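Service Machines and Everyday Work
Course handout, unit 4: Can a machine do the chores yet?
Version of 02/09/2023

Before you read

This handout goes with the fourth unit. It replaces the older one, in which the part on grasping was too short and the part on walking machines too long. Please read it before the seminar and bring the answers to the two tasks at the end. The words marked in the glossary will be used in the test in January, so it is good to learn them in English also, even if you write your test in another language.

4.1 What we mean by a chore

A chore is a small piece of work which has to be done again and again and which gives no product that one can sell. Washing up is a chore. Putting the tools back on their hooks at the end of the shift is a chore too, and in this course we treat both together. The kitchen and the shop floor look different, but the difficulty for the machine is often the same one: many things, of many shapes, lying as they happened to fall.

We must separate this from the work which robots have done well for several decades. A welding robot in a car factory meets the same door in the same place each time. If the door is two centimetres to the left, something has gone wrong with the line, and the line is stopped. In a kitchen sink everything is always two centimetres to the left. There is no line to stop.

So when a newspaper writes that a robot "can wash dishes", the first question of an engineer should be: which dishes, how placed, and by whom were they placed there?

4.2 Three levels

In the seminar we use a simple scale. It is our own and you will not find it in the textbook.

Level A: the object is known and the position is known. This is the factory case. The machine repeats a path.

Level B: the object is known but the position is not. The machine must look first. Sorting of one kind of bottle from a belt belongs here.

Level C: neither the object nor the position is known before. Most chores at home are on this level, and a good part of the chores in a workshop also.

The step from A to B is mostly solved and you can buy it. The step from B to C is where the research is, and also where the promises of the sellers are the least careful. When you read a brochure, try to find out on which level the demonstration was made. Often it is level B with a nice tablecloth.

4.3 Clearing a bin

The exercise which is used most often for level C is called bin picking, or clearing a bin. A number of objects is put into a box without any order and the robot must take them out one after another. It sounds like a children's game. For the arm it contains nearly everything that is hard: objects touch each other, one hides the other, and the walls of the bin are in the way.

Household things are a good choice for this exercise. A bowl can be held by its rim, but only if the finger finds the rim and there is space on both sides of it. When a bowl leans on a wall, one of these sides is gone. When it lies with its opening to the side, the rim stands like a wheel, and a grip planned for an upright bowl will not fit any more. A brush has a hard part and a soft part, and the two do not answer to pressure in the same way.

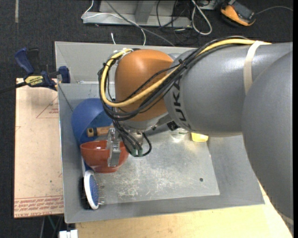

Transparent things are a chapter of their own. Many depth cameras measure distance with light, and a clear object lets this light pass through or throws it somewhere else. In the depth data there is then a hole, or the floor of the bin appears where the object should be. A bare metal floor makes the matter worse, for it gives reflections of its own. Students often ask why we do not simply paint the floor black. We can, and in a factory one would do it. But the question of this unit is about chores, and the sink at home is also made of shiny steel.

Handles are a different problem. They are easy to see and easy to hold, so the planning program likes them very much. But a handle which lies across a second object cannot always be pulled without moving that object also. A human being feels this in the fingers after a few millimetres and changes the movement. A gripper with stiff metal fingers and no sense of touch feels nothing, and the arm behind it is strong enough to continue.

From this comes a rule for our own laboratory: the force limit is set before the first trial and is not changed during the series.

4.4 Cables

A short section, but please do not jump over it. An arm on a drawing has no cables. An arm in a room has cables for the tool, perhaps for a camera, perhaps for a sensor in the wrist, and all of them must follow each movement without being pulled or caught. If the wrist turns too far, the bundle becomes short. If the bundle is left too long, it hangs into the working space. Many positions which the arm could reach by its joints are forbidden because of this, and the planning program must be told so.

When you prepare a trial, move the empty arm slowly through the extreme positions first and look only at the cables.

4.5 A small case: the Posel trial

The firm Trutari tested its picking station, named Posel, in the canteen kitchen of a training centre in Plollthorpe. The work was to take used dishes and kitchen tools from a metal tub and put them on a rack. The station was allowed to try each object more than once. A kitchen worker was present and could help.

The report gives 3528 attempts. In 234 of them the object was touched but not lifted, and it came to lie in a new position. The report counts these neither as success nor as failure, and we will discuss in the seminar if this is fair. My own opinion is that for the kitchen it is a failure, for the time is lost. For the machine it can still be useful, as the new position is sometimes easier than the old one.

The mean time for one object was 22 seconds. A person does the same in one or two seconds and talks with a colleague while doing it. The station, however, can work in the night, and the rack must only be full by the morning. You see that the speed alone does not decide. One must ask when the work has to be ready.

More serious are the stops. The worker had to step in about 13 times in a shift, mostly because of flat things on the floor of the tub and small things in the corners. If a person must be near all the time, the chore has not been taken from this person. It has only been changed into a different chore, namely watching.

4.6 So, can they do it yet?

For one chore, in a place prepared for it, with a person not too far away: yes, in part. For the home, where the same machine should clear the sink, fold a towel and find the lid of the pot: no, and I would be careful with anybody who gives you a year for it.

On the shop floor the answer is a little better. There one may change the surroundings. One can choose a tub without corners, order all bowls in one size, and forbid glass. Each of these changes moves the work from level C towards level B. Some of my colleagues find this a kind of cheating. I think it is normal engineering, and the dishwasher did the same when it forced us to put the plates in a row.

Glossary

gripper: the tool at the end of the arm which holds the object
wrist: the last joints of the arm, before the tool
clutter: many objects lying together without order
occlusion: one object hides another from the camera
force limit: the highest force at which the arm must stop
intervention: a moment in which a person has to help

Tasks for the seminar

1. Choose one chore from your own home. Write down every object which belongs to it and say on which level (A, B or C) the work is. Then propose two changes in the surroundings which would bring it one level lower. Half a page is enough.

2. Read again the numbers in 4.5. Write a short paragraph for the owner of the kitchen, who is not an engineer, and tell this person if the station should be bought. Use no word from the glossary.

Reading

The chapter on grasping in the course reader, without the mathematical part. Who wants the mathematical part can borrow the Vávra lecture notes from the department library; the older printing has an error in the friction formula, so please take the newer one.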